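5/9/24
Mug bench, continued from p. 478

Started the day by looking for the good tray and finding it under the bad tray. Wiped both. The good tray is the beige one with the rounded corners and the rim, and it is good mainly in that it doesn't rock. The bad tray goes back to the kitchen, where people have lower standards.

Purpose of the entry, for whoever reads this after me: we are settling which mugs stay in the Triretti set and how they get put out. The list on the cupboard door was written in June, two cupboards ago, and describes a set that would be very nice to own.

Ground rules as they stand:

Handles to the front when a mug goes on the tray. Not "sort of front."
Tray in the middle of the floor, long side wherever it was last time (check the tape).
Mugs that aren't in play stand along the back and stay there.
No drinking from the set. This was thought to be obvious until Cáceres week.

On the wallpaper: it stays. Bows, peonies, pink ribbon lattice, the lot. I was against it when it went up and argued for plain gray, and have since grown used to working in what feels like the guest bathroom of a well-off aunt. The pattern does one useful thing, which is to make a plain mug look very plain. The stone-look floor sheet stays too. It hides crumbs, and I count that against it.

First pair out were the white one with the red inside and the stainless one, side by side on the front part of the tray, red on the left.

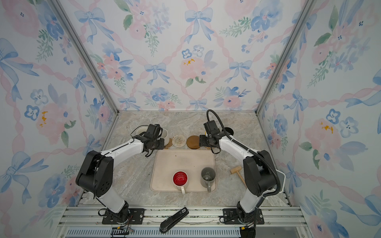
Grimatach, reading over the draft rules, wants it written down that steel should never share a tray with ceramic, on the grounds that one of them always comes off worse and it's never the steel. Also that "handles to the front" is fine for the bench but a menace in the cupboard, where a handle pointing at you is a handle that gets caught on a sleeve. Proposes handles to the right in the cupboard, handles front on the tray, and a sign.

Fine on the cupboard. No on the sign. We have a sign about signs already. As for the steel one and its neighbor, I've left them together for now, and will write it up as a rule the first time something chips. Noted here so that I can be quoted later.

Went through the rest of the set after that, one mug at a time. Sorting is dull work and I recommend it to anyone who feels their opinions are too few. By the third mug I had views on rims. A thick rim is easy to wipe and survives the sink. A thin one looks better and doesn't. The stainless mug is excused from this discussion and from most others.

Red inside: keep. Easiest one in the set to ask for across a room. You say "the red one," and even people who have only seen the outside work it out eventually.

Stainless: keep, with a grumble. The brushed finish holds fingerprints, and buffing it with the Trindex cloth only moves them around. Try the other cloth, if the other cloth is ever located.

White with the blue handle: keep, and promote to first string. The blue is a muted one, the color of a shirt that has been to a lot of meetings, but against all that pale ceramic you know right away which way it's pointing. The handle looks flat from above, too, and runs out straight, unlike the ones on the discontinued batch.

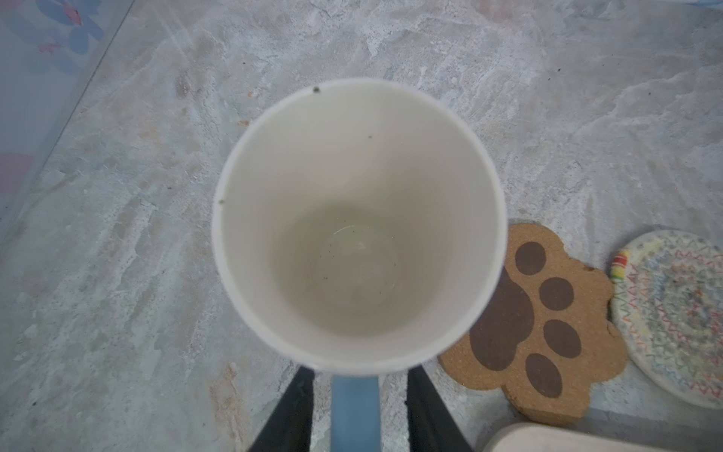

It does need a better wipe before it goes back. Specks on the rim, and one on the inside wall partway down, the sort of thing that would pass at home and won't pass here. I don't know what they are. My guess is dust off the shelf, my fear is glaze. Fingernail test to follow. If they come off, fine, and if they don't, they go in the book as features and we all learn to love them.

The tray has a few specks of its own, so the shelf remains chief suspect. Shelf to be wiped. I have put this on the jobs sheet under my own name, in pencil.

Still open:

Cupboard order. I'd like most-used at the front. The present system is tallest at the front, and I can't find anyone who will own up to it.
Whether the kitchen may have the bad tray for good. (They already think so.)
New list for the cupboard door, to replace the June one. Short this time. The last one ran to 19 lines and had a section on spoons.
Fingernail test, blue handle.
Other cloth.

Continued on p. 479 if the shelf turns up anything interesting. Mugs back in the cupboard tonight, handles right.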